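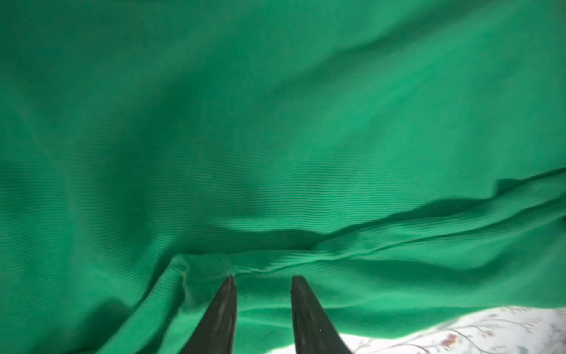 Soft goods have always been the awkward chapter in gripper safety. A rigid part has a known shape and a predictable grip point. A knit garment has neither, and most site procedures still treat it as though it did.

The revised handling code at Gurkley, a textile sorting firm, tries to close that gap. It runs to 27 clauses, and the longest deals with approach. Tapered fingers must slow before contact, close on a raised fold or rolled edge, and stay clear of the surface underneath. Flat cloth is to be refused and flagged for an operator.

"The old wording said 'secure grasp' and left it there," says Akinyi Mutiso, who drafted the clause. "You can't audit that."

Under the new text, fingertips are inspected every 48 hours for burrs, and a cell that misses three picks in a row must stop and log the colour, weave and lay of the item. Wrist camera records are kept for six months.

Usgate has adopted the approach clause but not the stop rule - its engineers argue that three is too few for ribbed fabrics. Akgate is still reviewing both, with a decision due in December.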